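Flarkomia cup-stacking task pack

Hi, I'm Loan Lưu, and I put this pack together because I was tired of writing the same tabletop task over and over! It's a small add-on for the Flarkomia simulator, and it grew out of our Wokcombe method (we learn a policy from simulated demos, then check it on layouts it has never met).

You get 2000 demos of one job: put the green cup in the blue-violet one. A can shares the table as a distractor, and I move everything between episodes. I also swap the wall and floor textures, so yes, some of the rooms are a bit loud. 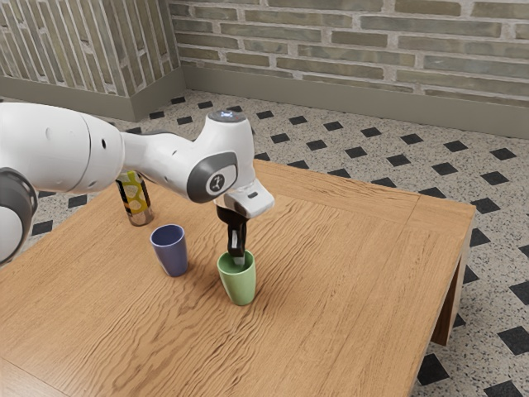
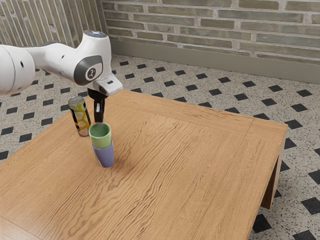
Cup stacking in the brick room: gripper at the green cup, beside the other cup (first) and on top of it (second).

Now the result I'm happiest with. I ran 500 test layouts and the policy finished 451 of them. Most of the misses were bad grasps on the rim, and I've left those runs in the download, because I learned more from them than from the good ones. If you want to compare, the older Skumdale baseline is in there too, with the same seeds.

Version 2 went up in July 2025 and fixes the can clipping into the tabletop (thanks to everyone who wrote in about that!). Files from the May release still load fine, but rerun the Triệu converter first or your gripper angles will be flipped.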